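Odd socks and tidy beds: Pindari group finds that messier homes make for better robot lessons 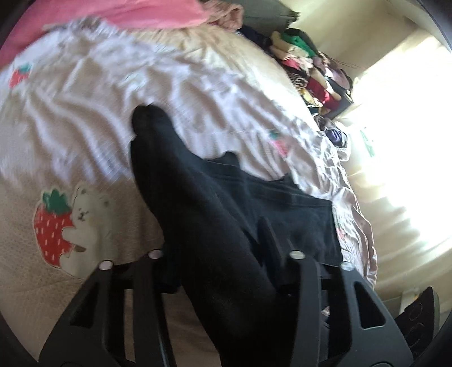

If you have ever stood over a pile of clean washing and wondered why a machine can weld a car but can't pair your socks, there is a small research group in Pindari that has been wondering much the same thing, and on Tuesday they put out the first results from a project that has kept them in other people's bedrooms for most of the winter.

The project is called Predon, and its question is simple enough to put to a neighbour over the fence. When you want to teach a robot to handle clothing, is it better to show it the same job done over and over in one neat, well-lit room, or to show it the job done a few times each in a great many ordinary homes, with whatever sheets happen to be on the bed and whatever light happens to be coming through the window?

The group's answer, at least for socks and other small dark garments, comes down firmly on the side of the ordinary homes.

The method will be familiar to anyone who follows this sort of work, though it is still rather charming to see it done. A person carries a hand-held gripper with a camera on it and goes about the job as they normally would — reaching, pinching, lifting, laying flat — while the camera keeps a record from the gripper's point of view. A robot arm fitted with matching fingers is later trained on those recordings. No arm has to be hauled up anyone's stairs, which the households who took part were very glad to hear, and a recording session can be squeezed in between breakfast and the school run.

For this first round the group gathered 2000 short demonstrations, every one of them involving socks, singlets, tea towels or folded tops. Half were made in a single practice room at the group's workshop, with a plain grey cover on the bed and the blinds kept at the same height. The other half came from 100 homes in and near Pindari. People were asked not to tidy up first, and by all accounts they took that instruction to heart.

Two copies of the same learning program, which the group has named Baidoo, were then trained, one on each half. Both were tried out in 9 rooms that neither had seen, with the arm asked to find a sock lying on a bed, take hold of it near the toe and set it down straight beside its mate. Each copy had 200 attempts. The one taught in the practice room managed the whole task 88 times. The one taught in people's homes managed it 151 times, and it did so with the same arm, the same fingers and the same number of lessons behind it.

Where the two really parted ways was in the awkward cases. Black socks beside black clothing gave the practice-room version no end of grief, as it tended to close its fingers on the wrong item or on a bit of both. Patterned sheets were nearly as bad, and the arm would now and then make a very determined grab at a printed flower. The home-taught version still made both mistakes, but a good deal less often, and it coped much better when a bright window sat on one side of the bed and washed out half of what the camera could see.

The group is careful not to claim too much, and I was pleased to see a whole page of the report given over to things that went wrong. Long socks remain a nuisance, particularly when one end has slipped underneath something else. Very thin fabric is hard to pick up without taking a pinch of bedsheet along for the ride. The arm is also slow, and a full basket of washing would still take it the better part of an afternoon. Nor did the comparison settle how much of the improvement came from the variety of rooms and how much from the variety of people, and the authors say they would dearly like to separate the two. Someone who folds quickly and a bit carelessly may well teach a robot something different from someone who smooths every corner.

That question will be taken up in the next round, which begins in June with help from Cirnier, the workshop that makes the gripper fingers. A softer fingertip is being tried as well, in the hope of getting hold of thin cotton more gently, and the list of jobs will grow to include pillowcases and children's pyjamas. A smaller set of recordings will be made by several people working in the same bedroom, so that the room stays put and only the hands change.

Households within driving distance of Pindari can put their names down through the Predon project page. Sessions run for an hour, usually in the morning, and the recordings are checked with the household before anything is kept. The gripper is brought along on the day, and you are asked only to supply a bed and some clean washing.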